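Who sorts the bricks? Robots at work

Picture a very big box of building bricks that has been tipped over. Every colour is mixed up with every other colour, and you have to put them all back. Fun for ten minutes, perhaps. Now do it all morning, and again after lunch!

At Jusesis, a toy library that lends brick sets to 33 schools, this used to be a big part of everybody's job. Sets come home in a terrible muddle, and each one has to be sorted before another class can borrow it. These days two robot arms called Ilitz are learning to help. 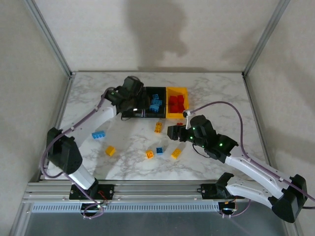

Two arms, one table, and plenty of bricks to sort.

An arm is a bit like yours. It has joints that bend, and at the end there is a gripper, which is a kind of hand. Your hand has a thumb and four fingers, but a gripper can manage with just two. They close on a brick and hold it -- gently, please!

The trays matter too. Red bricks belong in the yellow tray and blue ones in a black tray. (Yes, a yellow tray for red bricks. Anong Yimyam chose it, and she says you get used to it.)

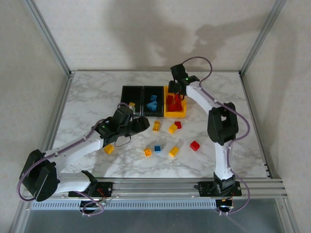 Rungnapa Duangkaew

So what do the people do now? Quite a lot! Chalerm Khamphan sorted bricks by hand for years, and his fingers ached by teatime. Now he looks after the arms. He checks the trays and stops everything if a brick gets stuck. He had to go on a course in February to learn how, and he found the first week really hard.

Anong spends more time mending sets and inventing new ones. She has made a bridge kit with 188 pieces, and it is already out on loan.

Not everyone was happy at first. Some of the team worried that there would be no work left for them, and that is a fair thing to worry about. They talked it over together and agreed that each person would be taught a new job before the arms took over an old one. Some people still miss chatting round the sorting table, so they have kept one for tricky sets.
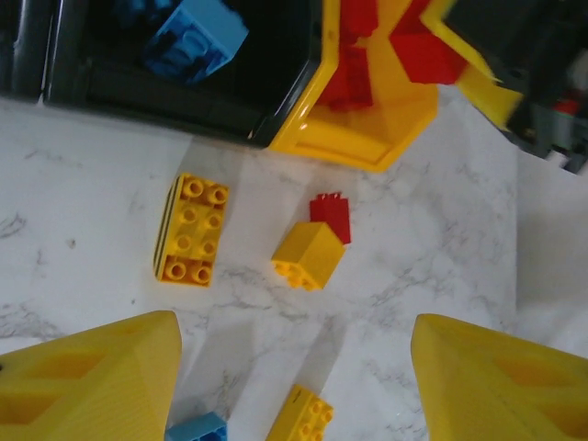 Try it yourself

Mix up a pile of bricks and sort them using only one finger and your thumb. Then try it wearing thick gloves. Which bricks are hardest to pick up?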